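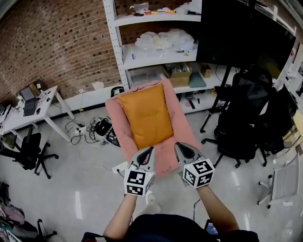
*Mustard cushion, pink blanket, and the white shelves behind.*

## Blankets and cushions, Rennie Newsletter, July 2023

Many of you have been asking when the soft things will be going out again, and I'm so happy to say the answer is August! We've had 94 blankets and cushions come in this year (the Plendetti street sale alone sent over a whole carload, bless them), and we are slowly working our way through the lot, airing and folding and matching up colors where we can. I'll admit to a soft spot for mustard with pink, which I would never have put together at home and now rather want for my own couch.

If you're planning to bring something by, please look for the care label first and leave it on. Fuzzy and fleecy things like a cool, gentle wash with plenty of room to move, so do them one or two at a time, and go easy on the detergent.

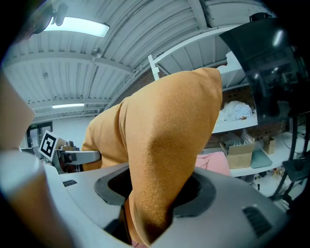 Skip the fabric softener too, if you can bear to, as it flattens the nap and makes fleece feel a bit waxy. Thick pieces need a good long dry, longer than you'd think, and I like to give mine a shake and a turn every 15 minutes or so until the middle feels as dry as the edges. Then fold blankets in thirds and tuck a note inside with the size, if you know it.

Drop-offs are at the Brurnia Street door as usual, and clean pillowcases are very welcome as well. We never seem to have enough of them!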